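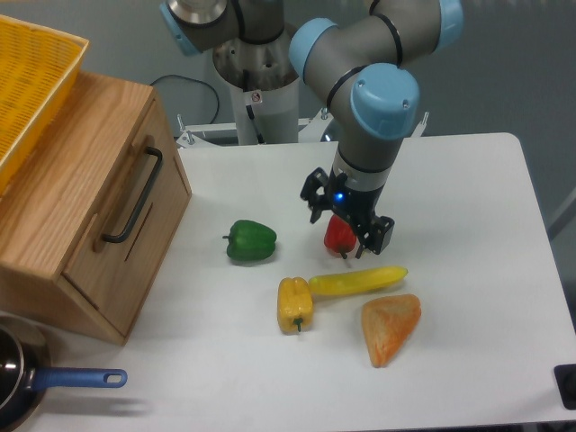
Red, green and yellow peppers, plus a banana that should be stored somewhere else.

Peppers: Keeping Them, Cutting Them, Not Finding Them in May

Last updated 3/13/19

A bell pepper is mostly air and water, and you pay for both. I have thrown out enough of them, collapsed and weeping at the bottom of the drawer, that I finally wrote down what works in my kitchen.

Start at the store. Pick up two of the same size and take the heavier one. The skin should be tight and the stem green. A brown, shriveled stem means the thing has been sitting under the lights longer than you have been shopping. Ignore anyone who tells you to count the bumps on the bottom to find a "female" pepper for eating raw. Peppers don't work that way, and you look odd turning them all over.

Green ones are usually just picked before they ripen, so they keep longest. Red and yellow are further along and go soft sooner. When I come home from the Starnside market with a mixed bag, I eat the red ones first and let the green ones wait their turn. They're bitter about it, but they were bitter already.

Don't wash them until you need them. Water sits in the dent around the stem, and that's where the fuzz starts. If you've already washed them, dry them well, dent included. Then they go in the crisper, loose or in a bag left open. I bought a Ravuvari produce saver once, with a vented lid and a little dial. It kept peppers exactly as long as the open bag did and took up the whole shelf.

Once a pepper is cut it has about as much future as a carton of berries. Line a box with a paper towel, put the strips in, close it, and use them within 3 days. After that they belong in soup.

Bananas stay out of this. They give off ethylene as they ripen, which hurries along plenty of other produce, and a banana in the fridge turns black out of spite anyway. Leave it on the counter, out of the sun. Mine used to share a bowl with everything else because it looked nice — like a painting, and with a similar lack of interest in dinner.

For cutting, slice off the top and bottom, stand the pepper up, and run the knife down one side. Open it out flat and the core comes away in one piece, most of the seeds with it. Cut with the skin side down. A dull knife skates right off the skin and goes looking for a thumb.

Freezing is fine if you plan to cook them. Spread the strips on a tray, freeze until hard, then bag them and write the date on the bag. I didn't do this last year and spent part of May guessing at the age of something that could have been pepper or could have been mango. It went into the chili and did no harm.

Still to try: the Zamska method, where you char them whole over the burner and rub the skins off in a towel. I'm waiting until I own a towel I dislike enough.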